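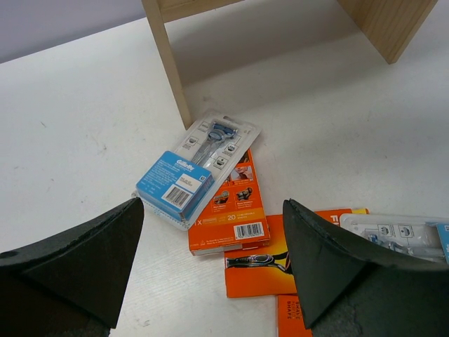 4. Dar de alta los primeros artículos

En este capítulo se explica cómo introducir artículos en el terminal Konderley y cómo imprimir sus etiquetas. Antes de empezar, el terminal debe estar cargado y emparejado con la impresora (capítulo 3).

4.1 Alta de un artículo con código de barras

1. Encienda el terminal y espere hasta que aparezca el menú principal.
2. Elija Artículos y después Nuevo.
3. Mantenga el lector a una distancia de 19 cm del envase y pulse la tecla amarilla. En los envases de blíster, el plástico refleja la luz; incline el artículo un poco hacia un lado y repita la lectura.
4. Compruebe en la pantalla que el código es el mismo que está impreso en el envase.
5. Escriba el nombre del artículo. El nombre puede contener letras, números y espacios. No utilice el signo de barra ni las comillas.
6. Seleccione la familia (por ejemplo Higiene, Papelería o Alimentación). Si la familia no existe todavía, déjela en General y cámbiela más tarde desde el ordenador.
7. Introduzca el precio de venta con dos decimales y elija el tipo de IVA.
8. Pulse Guardar. Suenan dos tonos cortos.

Nota: La memoria interna admite 2000 artículos. Cuando está casi llena, el terminal muestra un triángulo en la esquina de la pantalla. Sincronice los datos con el programa Radwan antes de continuar.

4.2 Alta de un artículo sin código

1. En el menú Nuevo, elija Código interno. El terminal propone el siguiente número libre.
2. Acepte el número o escriba otro de 6 cifras.
3. Siga con los pasos 5 a 8 del apartado 4.1.
4. Imprima la etiqueta y péguela en una superficie lisa y seca.

Precaución: No pegue la etiqueta encima de la fecha de caducidad, del número de lote o de las advertencias del fabricante.

4.3 Imprimir etiquetas

1. Abra la tapa de la impresora y coloque el rollo con las etiquetas hacia arriba.
2. Cierre la tapa hasta oír el clic. Salen una o dos etiquetas vacías; esto es normal.
3. En la ficha del artículo, elija Imprimir e indique la cantidad.
4. Retire las etiquetas tirando hacia abajo, contra el borde dentado.

Precaución: El cabezal de impresión se calienta durante el uso. Espere unos minutos antes de tocarlo o limpiarlo.

4.4 Si aparece el error 532

El error 532 significa que el código leído ya pertenece a otro artículo. Pulse Ver para abrir la ficha existente. Si se trata del mismo artículo, modifique allí el precio y pulse Guardar. Si son artículos distintos, pulse Cancelar y dé de alta el segundo con un código interno, según el apartado 4.2.

Los artículos borrados conservan su código hasta la próxima sincronización.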